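Course: Automated Assembly in Small Production
Handout for Unit 4: Evaluating a ready-made assembly kit

Please read this handout before the lab on Thursday and bring it with you. The example for the whole unit is the Hurkalness gear assembly kit, which is sold by Drindivberg as a package for training rooms and small workshops. We look at it as a buyer would look at it. The question is what the kit promises, what we can check by ourselves, and what we must ask the seller.

4.1 What is in the offer

The package contains the gripper with two fingers, a small camera for the wrist, the mounting parts, the set of gears with the white carrier plate, and a license for the Totach software. The arm is not in the package. This surprises many buyers, and the first page of the offer does not say it clearly. Also the dark mat must be ordered separately, under item number 351 in the price list.

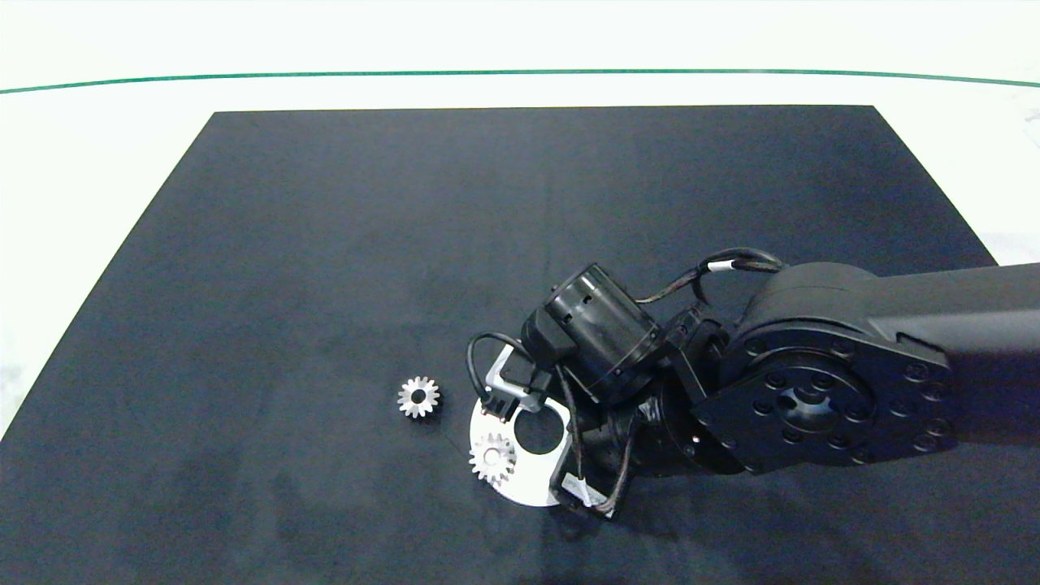 The seller describes the task as "planetary gear assembly", and we should be careful with this name. A complete planetary set has a sun gear in the center, planet gears around it, and a ring gear outside. In the basic task of the kit, only the planet gears have to be put at their positions on the carrier. The ring gear belongs to the advanced package, which has its own price. When you compare two offers, write down which steps of the assembly are really included. Two sellers can use the same name for very different work.

4.2 Why gears are a difficult part

A spur gear looks simple, but for a gripper it is not a friendly object. The teeth give only small contact areas, and the result of the grasp depends on how the gear is turned when the fingers close. If one finger meets the top of a tooth and the other finger meets a gap, the gear can rotate a little in the grasp. For picking, this small rotation is often no problem. For meshing with another gear it can be enough to make the insertion fail.

There is also the question of light. Metal reflects strongly, and the software can take a bright reflection for an edge. The manual recommends soft light from above and a dark surface under the parts. I agree with this advice, but it should be printed in the offer, where the buyer can see it before paying.

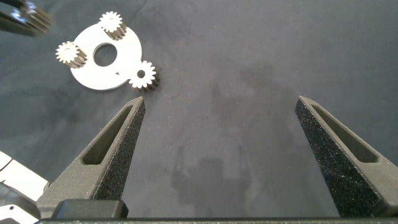
Figure 4.2. Three gears at the carrier plate, gripper fingers open.

Please note the difference between "placed" and "seated". A gear is placed when it lies at its position. It is seated when it sits fully down and can turn freely. The Totach report has only one column for success, and the manual does not explain which of the two meanings is used. In our own tests we always write two columns.

4.3 How we test in this course

We use the same procedure as for the Hollis kit in Unit 3, so that the two results can be compared. Each group makes 74 trials. One trial is one gear, from the mat to the carrier.

Step 1. Put the gears flat on the mat and change their direction for every trial. Do not help the robot by putting them always in the same place.

Step 2. Start the program and do not touch the table until the arm has stopped.

Step 3. Save the wrist view at the moment before the fingers close. Check in it that the bore of the gear can be seen and that the gear stands between the two fingers. If the gear is too near to one finger, this finger will push it first, and the position from the camera is then not valid any more.
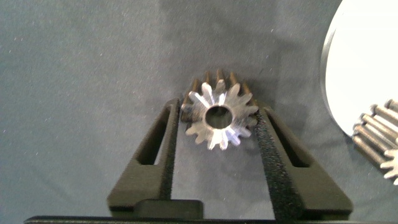 Step 4. Write the result in the table: grasped, placed, seated. A gear that falls is written as not grasped, also when it falls late.

Step 5. After every 11 trials look at the inner side of the fingers and clean it with a dry cloth.

4.4 Questions for the seller

Prepare written answers to these questions, one page per group.

What does "success" mean in the report?
Which arms are supported, and who makes the calibration?
What is the price of one pair of replacement fingers, and how long is the delivery?
Can the program be used with gears of another size without a new license?

For the last question I asked Drindivberg by e-mail and received only the general brochure – so you may write "not answered" there, but please explain why the answer is important for a workshop which changes its products often.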